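Sorting and Clearing a Shared Table: Household Order in Small Rental Kitchens
Project report, Domestic Environments unit
Prepared by Annick Charpentier and Kwabena Dankwa
Supervisor: Solène Huet 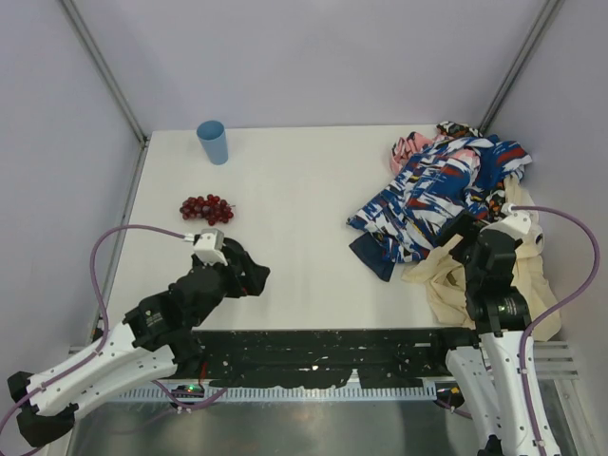 The purpose of this project was to examine how mixed items build up on a shared table and to recommend an order in which they should be cleared. In many share houses the table serves as dining surface, laundry bench and drop point at once. Food and clothing are the pairing that residents complained of most often. A bunch of red grapes and a light blue cup on the left, with a heap of clothes on the right, is typical of the arrangement we studied: the two kinds of item are still apart, but a cream cloth at the bottom of the heap already hangs past the front edge. The white surface between them is what residents told us they wished to keep.

1. Method

Residents of four share houses kept a written diary of their table over one semester, beginning in November. Each entry recorded what was left out, who cleared it and where it went. The diaries produced 179 usable entries. Entries that gave no destination for an item were set aside. Jessie Swanson designed the diary sheet and checked the coding of the entries.

2. Findings

Clothing stayed on the table longer than any other category. Residents were reluctant to move garments belonging to someone else, particularly when several were bundled together and the owner of each was unclear. Patterned shirts were easily recognised and tended to be claimed first. Plain cloths, such as tea towels and pillowcases, were often left behind.

Fruit was moved promptly if a bowl was within reach. At the Otness Street house the bowl was kept on top of the refrigerator, and loose fruit was recorded on the table in most weeks. Cups were usually carried to the sink by whoever next cooked a meal.

3. Recommendations

Food should be cleared first and placed in a bowl kept near the table. Cups and other drinkware should follow. Clothing should then be lifted one piece at a time, folded and stacked by owner, with unclaimed items placed in a single labelled basket. The table should be wiped last.

4. Limitations

The diaries relied on self-reporting, and one household stopped writing during the examination period. Colour and pattern were recorded inconsistently, so the remarks on patterned shirts should be treated with caution.

Submitted 25 July 2022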